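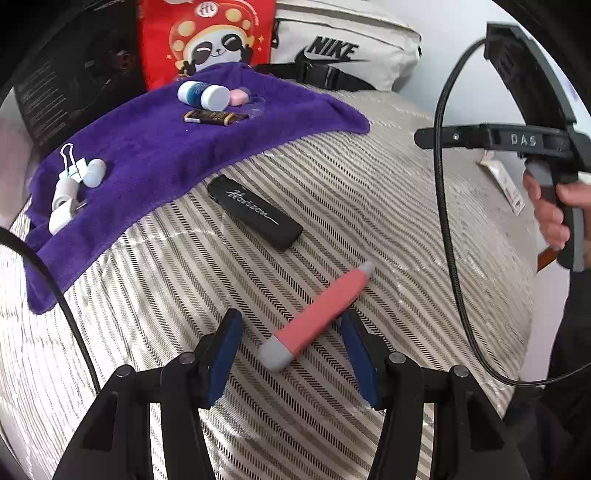 The mutual defense pact between Caltcombe and Gonholm should not be renewed in its present form. Article 7 commits each side to assist the other, but it sets no deadline for doing so and names no body that can rule on whether an attack has occurred.

When the text was drafted in 2000, both governments wanted that gap. It let each parliament ratify without a debate on troop numbers. Shahzad Shaikh has argued that vague wording deters better than precise wording. I find this weak. A garrison of 2621 soldiers cannot be supplied on vague wording, and the depots still hold stock for 50 days at most.

A short protocol would do – a fixed period for consultation, a named command, and a cost formula reviewed each June. Gonholm has so far objected only to the last of these, and the formula can be negotiated separately.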